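The Ford at Saltia

29th March
By Foulkes
4 min read

I was the drummer, which people think is a soft job. They picture a lad at the back going rat-a-tat while the proper soldiers get on with it. Well, I'd like to see them do it up to their belt in the river at Saltia, with the drum on their head and the whole Gadside regiment shoving from behind!

We'd marched down out of the hills in January, over 900 of us, and not a decent pair of boots in my company. The captain told us the bridge was ours. It was — what was left of it. So we sat in the reeds all night, cold as stones, and waited for somebody important to decide something.

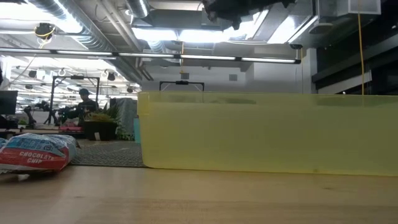 The crossing

They decided at first light, naturally, when the fellows on the far bank could see us nicely. I was told to beat the advance and keep beating it. I don't remember being brave. I remember my sticks were slippery and I'd lost the feeling in my feet, and that the man next to me was singing a hymn with all the wrong words.

Halfway over, the drum went. I slipped on a rock and off it sailed towards the sea, bobbing along like a duck. I had no idea what to do, so I shouted the beat instead. Rum, tum, rum-a-tum, at the top of my voice, like an idiot. And the line kept moving! Men I'd never spoken to took it up and we came out of the water bawling it, dripping and half mad — and the far bank was empty. They'd packed up and gone in the dark and left their fires burning to fool us.

We ate their porridge. It was still warm, if a bit burnt on the bottom, and I've never had better.

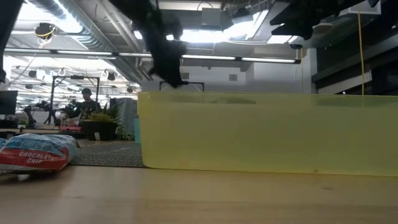 Did you ever get the drum back?

A fisherman at Flellora found it 9 days later with the skin split, and wanted 30 pence for it. I hadn't got 30 pence. I went down to his hut anyway and had a look at it, hanging on a nail with his onions in it, and I gave the side a tap for old times' sake. Then I walked back to camp in the rain, and the sergeant put me on potatoes for being late.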